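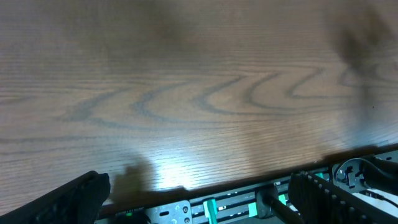

Can you turn up to the open day if you know nothing about robots?
Anyone can turn up, and most people who come know very little — you put your name down at the door and join the next group going round.

I was in the second group of the morning at Briltura's workshop in Risach, and I'd promised myself I would ask every daft question I could think of. The engineer showing us round didn't mind a bit! She has been there seven years and talks with her hands so much that I kept stepping back.

My first question was why the table was wood. "It's a table," she said. "We had one, it was flat, and the arms clamp along the edge." Fair enough.

Then I asked about the cables, because (sorry) that was what I couldn't stop looking at. She laughed at me. "Everyone wants to talk about the clever part, and I spend half my week on cables. A cable goes round a joint, the joint bends, and if you haven't left enough slack you find out quickly." So the big loop over the wrist is slack, left on purpose. I was rather pleased to have learned that.

The job they're working on, which they call Flimik, is about getting two arms to tidy and plug in leads. I'd have thought that was easy. "You do it without looking," she told me. "The arm has to be taught where the end is, which way up it is, and what to do when the lead springs back." They had made 92 tries at one movement since July, and she still wouldn't call it finished — "ask me again next year." 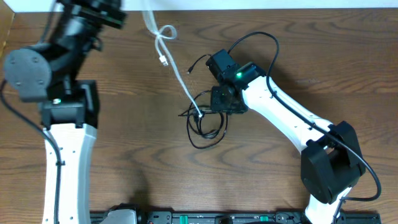
What I asked over tea

Would she have one at home? "For the washing up, yes. I wouldn't let it near my good glasses." And did she ever get cross with it? "With the leads, always. With the arms, hardly ever."

The next open day isn't fixed yet, but there's a list by the door, and I've put myself on it.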